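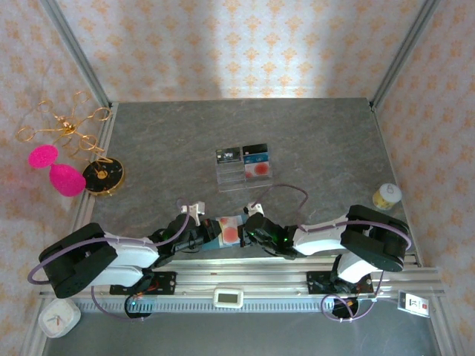
Wallpaper seams opening up after 2 weeks, fixable?

Femke Hendriks
2021-11-14

Papered the back bedroom, pink floral, paste-the-wall type. Looked great. Now three seams near the radiator are lifting, gap maybe the width of a fingernail. Heat is on most of the day. Do I have to pull the strips and start over or can I glue them down? Have 17 ft of paper left and half a tub of the Turkell paste. Walls were painted before, I did not prime. Guests coming so would like it done quick.

Malsha Nanayakkara

Don't pull it. Turn the radiator off the night before. Get seam adhesive, the little tube, not the tub paste. Lift the edge gently, run a thin line behind with a small artist brush, wait a couple minutes, press down with a seam roller. Light pressure or you squeeze it all out. Wipe right away with a damp sponge, dried glue goes shiny on teh pattern. Leave heat off till next day, then bring it up slow.

If there's still a gap, paper shrank. Touch it in with a bit of matching paint on the wall behind.

Vidar Wikström

no primer thats your problem. had the same in July, whole hallway. ended up redoing it

Femke Hendriks

Thanks Malsha, did two seams tonight and they're flat so far. Third one tomorow.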